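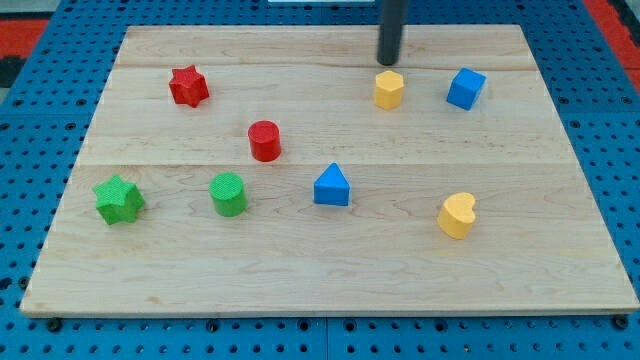
Workshop tips: setting up a small tabletop arm that pushes blocks

These notes cover the pushing rig on the end bench at Lovcombe and apply to most light arms with a plain rod on the end. Pushing needs less hardware than gripping. There are no fingers to adjust, no air line and no wiring past the last joint. The cost is that the work surface, the rod and the pieces all have to be right.

Base surface

Use a perforated metal or board panel as the base if you can get one. The holes give you a fixed grid for clamps and stops, and anything you move can be put back in the same place. Where two panels meet, check the join with a straight edge. A step you can feel with a fingernail is too much. Pack the lower panel with paper or thin card until the straight edge stops rocking, then tighten from the middle outwards.

Do not bolt the arm and the base panel to different benches. The gap moves when someone leans on either.

The board

Maple is a good choice for the pushing surface. It is hard, close-grained and pale enough for coloured pieces to stand out to a camera. Jointed boards are fine and tend to stay flatter than a single wide plank, but the joints need attention. Run a block across each one slowly, in both directions, with one finger behind it. If it catches, scrape the joint flush. Sandpaper on a block tends to dish the softer side.

Finish with a thin coat of hard wax and buff it well. Oil stays slightly tacky for days in a cold room and the pieces will creep instead of sliding. Gloss varnish gives glare under a lamp and shows every scratch. If the board has already been varnished, cut the shine back with a fine abrasive pad and leave it at that.

Seal both faces and all the edges. A board waxed on one side only will cup over a winter. Ours was flat in October and lifted at two corners by the spring.

Hold the board with low stops on all four sides, leaving a card's thickness of slack on one long side for movement. Tall clamps will be hit sooner or later.

The rod

A plain round bar is enough. Round the end over on a lathe, or in a drill with a file held against it, then polish out the file marks. A square end digs in if the arm dips. A sharp point is worse.

Mount the rod square to the board. Stand an engineer's square beside it, look from the front, turn the square through a quarter turn and look again. A rod that leans will ride up the side of a piece at one end of its travel and tip it.

Dark paint or a dark sleeve on the rod cuts reflections. Avoid any colour used on the pieces. A tracking program that looks for yellow will find a yellow rod first.

Fit a weak link. We use a split collar held by one small screw, tightened enough to carry a push and no more. If the arm drives down into the board, the rod slides up in the collar and the gearbox survives. Mark the rod at the collar with a scribed line so that slip can be seen at a glance.

Working height

Set the tip 3 mm above the board for pushing. Measure at all four corners and in the middle, with a feeler strip or a piece of packing of known thickness. If one corner is low, level the board and leave the arm alone. Correcting for a tilted board in the program works until the board is next moved.

Travel height should clear the tallest piece by at least 15 mm. Lift first, move across, then lower. Combining the lift with the sideways move saves a little time and knocks pieces over.

Pieces

Stars, cylinders, hexagons, hearts, cubes and triangular prisms make a useful mixed set. Each behaves differently under a round tip. Cubes and hexagons have flats and go where they are pushed if contact is near the middle of a face. Cylinders slip off to one side unless the push is dead centre. Stars catch the tip between two points and then steer fairly well. Hearts turn, and are best pushed from the notch.

Printed pieces usually have one smooth face and one rough. Choose which goes down and keep to it for the whole set. Trim any lip from the bottom edge with a knife, then rub the face a few times on fine paper laid on glass. A piece that sits tilted on a flat board has a burr, a warped base or grit stuck to it. Check for grit first.

Light pieces skate. Add weight low down, such as a steel washer glued into a recess, and keep the recess plugged so that nothing drags. Weigh the pieces afterwards and bring them to within 2 grams of each other.

Strong plain colours are easier to sort by than shades. If colours are repeated, make sure the two pieces differ in outline so that the colour and shape together name one piece only.

Starting layout

Spread the pieces so that none touch, and leave at least the width of the rod plus a finger between neighbours. Keep them in from the edges. A piece hard against the edge of the board can only be pushed along it or off it.

Turn some of the pieces at odd angles. A program tested only on pieces set square to the board will fail on the first one that is not.

Lighting

One broad lamp, high and to one side, gives short soft shadows that tracking can cope with. Two bare bulbs give double shadows, and a dark shadow beside a green or blue piece is easily read as part of it. Block daylight from the side. Settings made in the evening will be wrong by mid-morning otherwise.

First runs

Run at a tenth of full speed with the board bare. Trace the outline of the board at travel height, then at pushing height. Add one cube and push it a short distance in each direction. Only then put out the full set.

Keep a hand on the stop button for the first 12 pushes after any change, including a change of board or rod. Put the button at the front of the bench, on the side away from the arm.

Upkeep

Wipe the board with a dry cloth before each session. Dust from the saw end settles overnight and acts like fine grit. Re-wax when the pieces begin to stutter, which on our board takes around two months of regular use.

Check the collar screw, the scribed line on the rod and the arm's base bolts every Sunday before switching on. Store the pieces in a lidded box, in one layer if there is room. Put the rod away separately, as a small dent in the tip will mark the board along its whole travel.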